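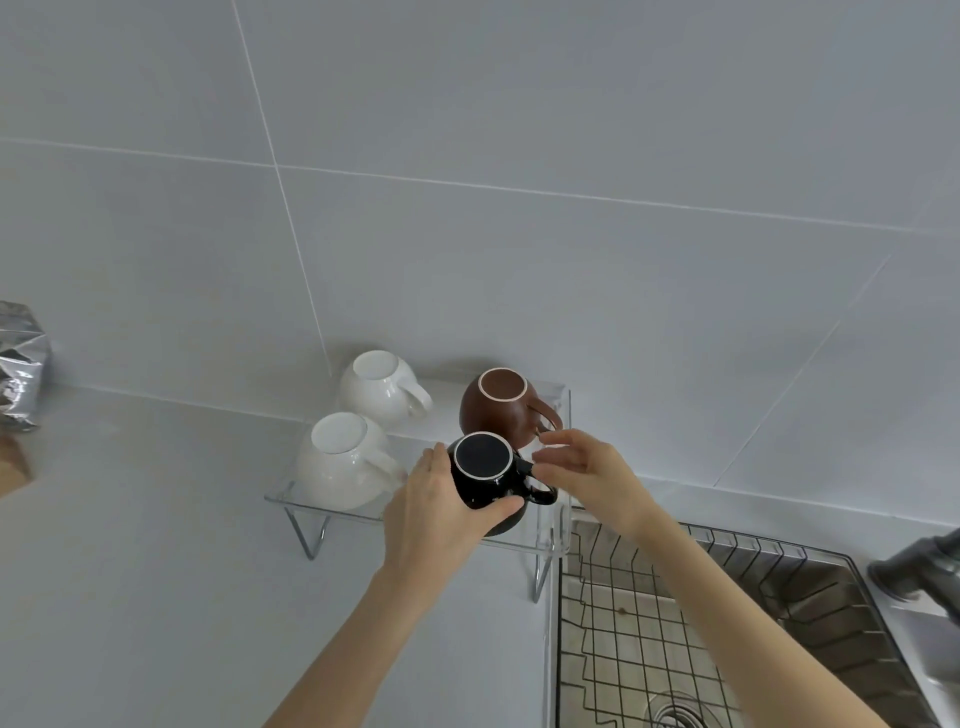 머그잔 선반 자주 묻는 질문

브로바(Brova) 투명 머그 선반을 구입하신 분들이 보내 주신 질문을 모았습니다. 최종 수정일은 2024년 2월 28일입니다. 저는 한국어가 모국어가 아니어서 어색한 표현이 있을 수 있습니다. 뜻이 분명하지 않은 부분은 문의란에 적어 주시면 고치겠습니다.

컵을 꼭 거꾸로 놓아야 합니까?

아닙니다. 설거지를 마친 직후에는 거꾸로 놓으시는 것이 좋습니다. 안쪽의 물이 아래로 흐르고 먼지도 들어가지 않습니다. 다 마른 컵은 바로 세워 두셔도 됩니다. 다만 가스레인지 가까이에 선반을 두신 댁에서는 마른 뒤에도 거꾸로 두시는 편을 권합니다.

거꾸로 놓으면 컵 안에 김이 차지 않습니까?

뜨거운 물로 헹군 컵을 바로 엎으면 김이 찰 수 있습니다. 헹군 다음 두세 번 털고, 잠시 식힌 후에 엎어 주십시오. 그래도 안쪽이 축축하면 컵을 한 번 들어서 선반의 물을 닦고 다시 놓으시면 됩니다.

몇 개까지 올릴 수 있습니까?

보통 크기의 머그잔은 앞줄에 두 개, 뒷줄에 두 개가 알맞습니다. 몸통이 둥글고 넓은 컵은 서로 닿기 쉬우니 간격을 조금 더 두십시오. 컵 위에 다른 컵을 쌓는 것은 권하지 않습니다.

손잡이는 어느 쪽으로 돌려야 합니까?

주로 쓰시는 손 쪽으로 모두 같게 돌려 놓으면 꺼내기 편합니다. 오른손잡이이시면 오른쪽입니다. 뒷줄 컵의 손잡이가 앞줄 컵에 걸리지 않는지도 확인해 주십시오.

컵이 선반 가장자리 밖으로 조금 나와도 괜찮습니까?

싱크대 쪽으로 나온 컵은 팔이나 소매에 걸려서 떨어질 수 있습니다. 되도록 컵의 입 전체가 선반 위에 있도록 안쪽으로 밀어 주십시오. 꺼내실 때에는 한 손으로 몸통을 잡고 다른 손으로 손잡이를 잡으시면 안전합니다. 특히 앞쪽 모서리의 컵은 먼저 꺼내신 다음에 뒤의 컵을 꺼내십시오.

바닥에 유약이 없는 컵은 선반을 긁습니까?

컵을 엎어 놓으면 바닥의 거친 테두리가 위로 가기 때문에 선반에 닿지 않습니다. 바로 세워 놓으실 때에는 끌지 말고 들어서 옮기십시오. 앙크라(Ankrah) 컵처럼 굽이 거친 제품은 밑에 얇은 천을 깔면 더 좋습니다.

컵 바닥의 테두리에 얼룩이 생겼습니다.

유약이 없는 부분은 물과 커피 색을 조금 흡수합니다. 베이킹소다를 물에 개어 바르고 13분 후에 부드러운 솔로 문지르십시오. 오래된 얼룩은 완전히 없어지지 않을 수도 있습니다.

아크릴 선반은 어떻게 닦습니까?

미지근한 물과 중성세제를 묻힌 부드러운 천으로 닦으십시오. 철 수세미, 연마제, 알코올은 사용하지 마십시오. 아크릴이 뿌옇게 되거나 가는 금이 생길 수 있습니다. 뒤쪽의 턱 아래에는 물때가 남기 쉬우니 면봉을 쓰시면 편합니다.

다리가 녹슬지 않습니까?

다리는 도금한 철사입니다. 조리대에 고인 물에 오래 닿으면 녹이 생길 수 있으니 저녁에 한 번 선반을 들고 밑을 닦아 주십시오.

선반이 흔들립니다.

두 다리가 끝까지 끼워졌는지 먼저 보십시오. 다음으로 조리대가 평평한지 확인하시고, 벽에서 조금 떨어진 자리로 옮겨 보십시오. 그래도 흔들리면 다리만 따로 주문하실 수 있습니다. 부품 번호는 829입니다.

더 긴 선반도 있습니까?

네, 12월부터 론드브리지(Rondbridge) 매장에서 긴 선반도 팔고 있습니다. 길이는 604밀리미터이고, 다리의 모양은 같습니다. 주문하시기 전에 수도꼭지를 돌릴 때 선반에 부딪히지 않는지 자로 재어 보시기 바랍니다.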